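Hestbridge Plain Block Set, Natural Beech-Free Hardwood
Item 233 — Table and Floor Construction

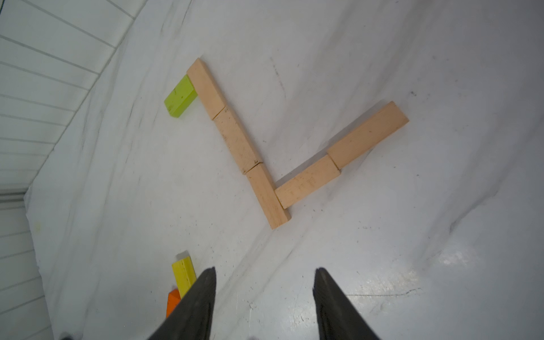
The Hestbridge set is a flat-laying construction block system for tabletop layout work, early geometry and general play. Blocks are rectangular, square-edged and supplied unpainted. They carry no pegs, magnets or interlocking parts. Joints are made by placing one block against the next, end to end or end to side, and a layout holds its shape only as long as the surface under it stays still.

Most of the set is natural wood. A smaller number of blocks are painted in single colors and are used as markers: a start point, a turn, the end of a line. Green is the standard marker color. Other colors can be ordered separately under the same item number.

Material and finish

Natural blocks are cut from kiln-dried hardwood and sanded on all six faces. No oil, wax or lacquer is applied. Color varies from pale tan to light beige between batches, and small dark flecks in the grain are normal. They are not grounds for return. Unfinished wood takes up marks from pencils, floor grit and other blocks. Light marks can be removed with 240-grit paper, worked along the grain.

Marker blocks are coated with a water-based paint. The coating wears first at the corners and then on the broad faces. Worn blocks may be repainted with any water-based paint rated for toys.

Lengths

The set contains more than one length. The longest block is intended for the outer end of an arm or wall, where a joint would otherwise fall in an awkward spot. Ends are cut square, so two blocks pushed together on a flat surface show only a thin line at the joint. A wider gap on one side usually means grit between the ends, or a fold in the cloth underneath.

Surface

Any level table or floor is suitable. A cloth cover reduces noise and protects a finished tabletop, but a loose cloth will lift and ripple when blocks are slid across it. For long straight runs, pull the cloth tight and clip it at the table edge. For short runs and angled layouts a loose cloth is adequate, provided blocks are lifted and set down and are not pushed.

White or light gray cloth gives the least color cast when layouts are being photographed. Natural blocks have lower contrast on white than painted ones, and side lighting helps to separate the edges.

Angled layouts

A V or checkmark is the usual first exercise after the straight line. Lay the long arm first, working toward the point. Set the first block of the short arm against the side of the last block in the long arm, then extend outward. The angle is set by that one contact, so check it before adding the next block. A marker block may be placed at the free end of the long arm to show the starting position.

The printed layout cards were drawn by Ewan Semple and revised in October. Older cards remain usable.

Storage and care

Store dry, in the cotton bag or in an open tray. Do not soak. Wipe with a damp cloth and leave the blocks standing on end until dry. Blocks kept below 60 percent relative humidity hold their dimensions best — above that, slight swelling across the grain can be expected.

Not suitable for outdoor use.

Ordering

Sold as a complete set or as loose natural blocks in packs of 7. Marker blocks are sold singly. Cotton bag and layout cards are included with the complete set only.

For school and group orders, contact Jihad Najjar at the Hestbridge sales desk. For replacement blocks, quote the item number and the length required.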